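Leonie Fankhauser
@lfankhauser · 9 August 2018

Thread on hard water, scale and what a water test report does and doesn't tell you. I get asked this often enough that I'd like one place to point to.

Hardness is dissolved calcium and magnesium. Labs report it as mg/L of calcium carbonate equivalent. The water doesn't have to contain calcium carbonate as such. It's a common unit so results can be compared.

Older reports may use grains per gallon, French degrees or German degrees. Check the unit before you check the number. I've seen a softener set up for German degrees with a French figure keyed in. It regenerated far too seldom and the tenant rang the plumber.

Total dissolved solids is a different measurement. A cheap TDS pen reads conductivity and multiplies by a factor. It can't tell calcium from sodium. After an ion exchange softener the TDS reading barely moves, and people conclude the softener is broken. Test hardness with a titration kit.

Sample from the tap in April at the Ollon site: TDS 793 mg/L. High, salty to taste, and most of it was sodium and sulphate. A softener would have done very little for it.
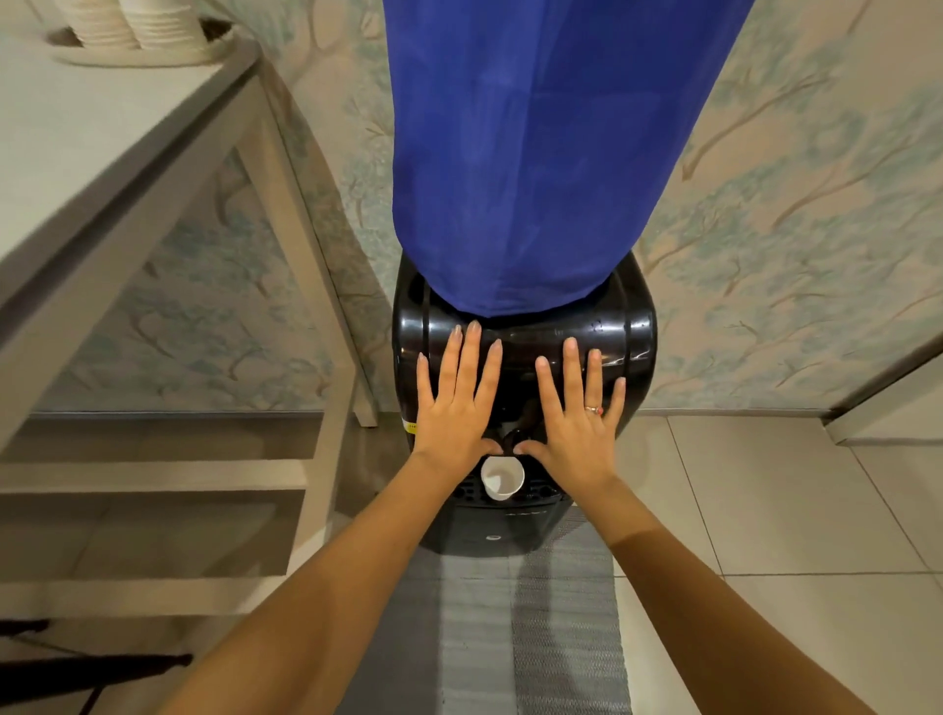
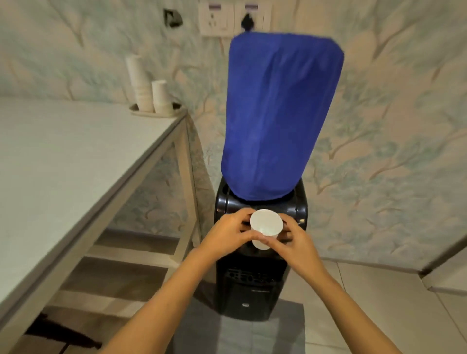 Temperature matters more than most owners expect. Calcium carbonate gets less soluble as water warms, so scale shows up in kettles, boilers and shower heads first. Cold lines in the same building can stay clean for years.

Turning a hot water tank down will slow scale. Don't take it below the storage temperature in your local plumbing code. Legionella is a worse problem than a furred element.

Removing scale: citric acid is fine for kettles. Use it cool. Hot concentrated citric acid can leave calcium citrate behind, a white film that is harder to shift than what you started with. Rinse twice.

Never mix any acid descaler with bleach. It gives off chlorine gas.

Reading the report: look for hardness, alkalinity, pH and TDS together. Hardness with low alkalinity doesn't form much scale. Hardness with high alkalinity does, and sooner if the pH is above 8.

Rüegg asked about magnetic clamps. I haven't seen a controlled result I'd spend money on. If you have one with a proper untreated line beside it, send it to me.

Next thread will cover iron and manganese staining, including the brown laundry question.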